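Rind: a word list for color and surface print in secondhand listings

Version 2
Maintainer: Saqib Abbasi
Status: stable, accepting corrections

Summary

Rind is a plain text vocabulary of the words people use to describe the color and printed decoration of used household goods, clothing and toys. It maps informal terms ("sea green," "duck egg," "off white") to a smaller set of base terms and records which terms sellers treat as the same. It was put together for the search index at Grultier, where buyers typed "turquoise" and missed listings marked "teal." It has since been split off so that it can be used without the Grultier code.

The list covers American English only. Terms from paint catalogs are left out unless they also turn up in listings.

Contents

terms.tsv: one row per term, with its base term and a confidence grade
pairs.tsv: pairs of terms judged interchangeable, near or distinct
print.tsv: words for printed decoration (floral, striped, character, lettering)
notes.txt: free text remarks on disputed rows
CHANGES: what moved between versions

All files are UTF-8 with Unix line endings. Fields are separated by a single tab. There are no quoted fields and no header rows.

Fields in terms.tsv

term: lowercase, spaces kept, hyphens turned into spaces
base: one of the base terms listed at the top of notes.txt
grade: a, b or c
ground: y if the term is used for the background color of a printed item, n if not, blank if unknown

Grade a means that the readers agreed without discussion. Grade b means they agreed after discussion. Grade c means the maintainer picked one. Filter out grade c if wrong matches cost more than missed ones.

Ground color and print

Sellers name a printed item by its ground color far more often than by the colors in the print. Rind follows them. The base term applies to the largest unbroken area of color, and everything on top of it goes under print.tsv. White is ignored as a print color when it appears only in lettering, outlines or seams. 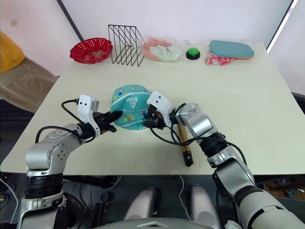

Ground: teal. Print: character, star, lettering.

Teal is the most disputed ground color in the list. The first version folded it into green. That gave poor results in the Fetex test queries, where a search for green returned items that buyers then reported as blue. Version 2 makes teal a base term of its own, with "petrol," "peacock" and "dark turquoise" under it. "Aqua" and "mint" remain separate. "Sea green" is grade c.

How the pairs were judged

Each pair in pairs.tsv was read by 2 people working apart, both native speakers, both with selling experience. They saw the words only. No swatches were shown, as screens differ and the question was about usage. If the readings differed, the pair was set aside and read again a month later. Pairs that still differed are marked near.

A sample of 100 pairs was then checked by hand against the Sokasness listings, which had not been used in building the list. Errors found there were corrected in July and are recorded in CHANGES.

Multicolor items

"Multicolor" is a last resort. Use it only if no ground color can be named. An item with a clear ground and a busy print keeps its ground term, and the print is tagged multi.

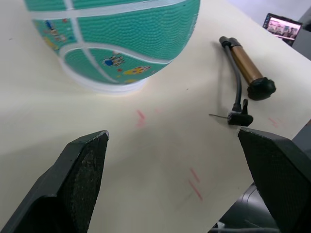

Ground: teal. Print: character, multi. White seam lines ignored.

Known problems

- "Nude" and "flesh" are kept for matching old listings but should not be offered as suggestions.
- "Natural" is mapped to beige. In furniture listings it usually refers to finish.
- "Cream" and "ivory" are marked near. Wedding clothing sellers treat them as distinct.
- print.tsv has no term for tie dye combined with lettering.
- Metallic terms are thin, especially for kitchen goods.

Not included

Rind holds no listing text, prices, seller names or user queries. It should not be used to grade paint, match fabric or settle a return dispute.

Loading

Read terms.tsv into a map keyed on the first field. Keys are unique. Normalize input the same way the terms were normalized: lowercase, hyphens to spaces, runs of spaces collapsed. Longest match first, so that "dark sea green" is tried before "sea green." A blank ground field should be read as unknown and never as n.

Corrections

Send the row as it stands, the row as it should be, and at least 2 listings that show the usage. Changes to base terms are held for the next version. Spelling fixes go in as they arrive.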